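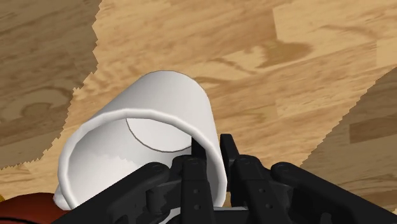
Stulholm lab lets visitors teach a robot arm from the next room

STULHOLM, Mar 4, 2018 - A small robotics laboratory in Stulholm has opened its remote teaching station to students and local companies. People who have never written a line of robot code can now sit down at the station and show an arm how to do a simple job, such as gripping a mug by its wall.

The system is called Tulora and was developed by the engineering firm Drurano together with the Stoyanova technical school. The user holds a light hand controller and watches a screen. When the hand moves, the arm moves in the same way, and when the user presses the trigger, the two fingers of the gripper close. Everything is recorded, and the recordings are later used to train a program that must do the task alone.

New users begin in simulation, where the arm, the table and the objects are all drawn by the computer. Only after they can complete the task there without help are they allowed to control the physical arm, which stands behind a glass wall in the next room.

"In simulation you can drop the mug as many times as you want," said Dušan Krasniqi, who leads the project at Drurano. "The person is relaxed, and a relaxed person gives us better demonstrations. We can see it in the data, the movements are smoother."

The mug is the first lesson for everybody. The user has to bring one finger inside the opening and keep the other outside, so that the wall passes between them, and then close the gripper. A mug lying on its side makes the exercise more difficult, because the wrist must be turned before the fingers come near the rim. According to Krasniqi, many beginners approach too fast and push the mug away before the grip is made.

Each user is asked to record 50 demonstrations of one task. The position of the mug is changed between them, and so is the light, which throws different shadows on the wooden table surface in the simulation. Vesela Yordanov, a teacher at the Stoyanova school, explained that this variety is necessary. If the mug is always in the same place, the program learns the place and pays little attention to the mug.

Yordanov brought her second-year class to the laboratory for a trial in the winter. The students worked in pairs, one with the controller and the other one checking the recordings and deleting the bad ones. In her opinion the second job taught them more. "They had to decide what is a good grip and what is only a lucky grip," she said. "They had long discussions about it, and I did not always agree with them."

Not all of the visitors were satisfied. Rok Georgiev, who runs a packing workshop outside the town, tested the station for 2 days and said that the small delay between his hand and the arm on the screen made him tired. He would prefer to take the real arm by the wrist and guide it directly, as his workers do with the older machine in the workshop. Drurano confirmed that guiding by hand will be possible on the physical arm, but not before May.

Krasniqi sees a place for both methods. Guiding by hand is quick to learn and gives a good feeling for the weight of the arm, he said, but the person stands next to the object and often blocks the view of the cameras. With remote control the view stays free. Also, the teacher and the robot do not need to be in the same building.

The station is open on weekday afternoons and one session takes 40 minutes. Students of the Stoyanova school do not pay. Companies can book up to 3 sessions for free and must then sign an agreement with Drurano about the use of their recordings. Bookings are made by phone or at the front desk of the laboratory, where Špela Stojanovska also answers questions about group visits - groups should write in advance which task they want to try.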